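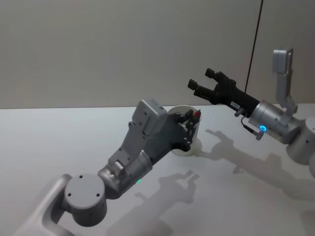
Toshiko Fujimoto wrote back that the old release had every recipe filed under the wrong starter, and would I please fix that before anyone baked from it. She was right! Version 2 has it sorted, and a good deal more besides.

Jultura Bread Notes

Jultura is a set of home baking logs, typed up from paper notebooks and put into one plain table. Each row is one bake: what went into the dough, how long it sat, how hot the oven was, and what the baker thought of the loaf the next morning. I started it because I wanted to know why my rye kept coming out gummy, and then other people's notebooks turned out to be much more fun to read than mine.

What's in it

There are 556 bakes from 60 notebooks. Most are sourdough, wheat or rye or a mix of the two, and 166 of them use a commercial yeast in some amount. The files:

bakes.csv — one row per bake, the file you probably want
starters.csv — one row per starter, with its feeding routine as the baker described it
remarks.txt — the free comments, keyed by bake number
units.txt — how cups, spoons and "a good handful" were turned into grams

Columns in bakes.csv

bake_id: a number, never reused
notebook: a short code for the source notebook
starter_id: matches starters.csv, blank if only yeast was used
flour_g, water_g, salt_g: weights in grams
rise_min: first rise in minutes, from mixing to shaping
proof_min: second rise in minutes
proof_place: counter, fridge, oven with the light on, other
oven_f: oven setting in Fahrenheit, as set on the dial
lid: yes, no, or part (lid on at first, then off)
verdict: the baker's own word, left alone

I love the verdict column. People do not write "good" or "bad" in a private notebook. They write "brick," "fine toasted," "ate half standing up," and once, in Tomomi Oda's tidy capitals, "AGAIN TOMORROW." Please don't squash these down to a score without looking through them first — there's a lot in there that a number would lose.

How it was put together

Annelore Voß typed the German notebooks and translated the remarks. Takumi Tamura did the unit conversions and wrote the script that checks them. Where a page was stained or the handwriting gave us trouble, the field is blank. We didn't guess. Rows where water weighs more than flour were checked against the page by hand, and nearly all of them are real: the Clavton notebooks are full of very wet focaccia, and it sounds wonderful.

Known problems

Oven dials lie. Two bakers with the same oven_f may be a long way apart in real heat.

Room temperature is missing almost everywhere. Some remarks mention it ("freezing in here"), so a text search helps a little.

Rise times over 20 hours are mostly fridge doughs, but the fridge was only noted for the second rise. I'd like to fix this in the next release.

Notebook B7 skips from February to June. Toshio Nakajima says that was the year of the kitchen remodel.

Using it

Bake from it, chart it, teach with it, print the remarks and stick them on your fridge. Credit "Jultura Bread Notes" if you share something made from it. The bakers agreed to have their notes included, and anyone who wanted a nickname got one, so please don't try to work out who is who.

Have a notebook of your own? Send clear scans and a line about your starter. Messy pages are very welcome, and so are failures — we're short on failures with high-rye doughs, and those are the ones I learn the most from.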